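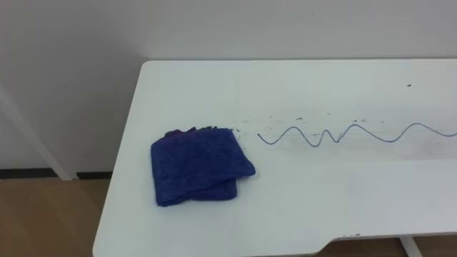 Rundden wrote in to ask why the wiping arm at the shop still leaves blue marker behind after a full pass, when the same cloth in a person's hand takes it off in two rubs. I had the same trouble for most of June, so let me go through what I do now, and please forgive me if I ramble a bit. I've grown fond of this machine!

Start with the cloth

Nine times out of ten the cloth is the culprit. A microfiber towel washed with fabric softener gets a sort of waxy coat on it and just pushes the dirt along. Wash yours warm with plain detergent, hang it up, and retire it once the edges go ragged enough to shed. I keep 4 in rotation (the Drekident ones, nice and thick) and write the month on the corner of each.

Then see to the grip

Have the arm powered down and the stop button within reach before your fingers go anywhere near the gripper. Wipe the finger pads with a barely damp rag and let them dry. Dust on the pads makes the cloth creep a little with every stroke, and by the end of the desk you're cleaning with one thin corner.

Bunch the cloth so there's a good soft cushion under the fingers, then close the gripper and give it a gentle tug. If it slides, open up and start over.
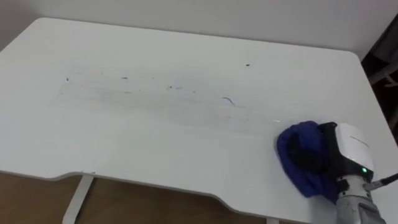
Pressure comes next, and I'd go lighter than you think. Our Broltumeck controller has a force setting that runs to 100, and 55 is where ours is happiest on a smooth white top. Any higher and the cloth drags and smears, which leaves you a gray haze to deal with on top of the ink. I run 3 slow passes in the same direction, refold to a clean side, and look again before changing any settings.

Cables, joints and the rest of the body

Once the wiping is sorted, take five minutes for the parts that don't touch the desk. I do this in the morning with a cup of coffee, well away from the electronics (learned that one the hard way).

1. Follow every cable by eye from the ceiling down to the floor, and move any loops out of the walkway.

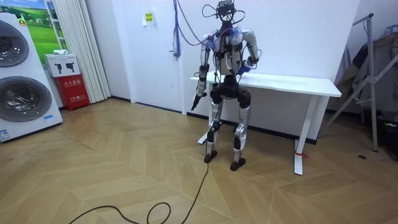

2. Feel for loose connectors at the shoulders and wrists with the power off, and re-tape any bundle that has started to sag.

3. Move each arm slowly by hand, if your model allows it, and listen for grit or clicking at the elbow.

4. Write the date and anything odd in the log. Ours is an old Boateng ledger, page after page of "left wrist fine."

As for the marker itself, a drop of rubbing alcohol on the cloth usually does it, put on before the cloth goes into the gripper and kept off the finger pads. Try a hidden spot on your desk first, and give the fumes a minute to clear before you switch anything back on.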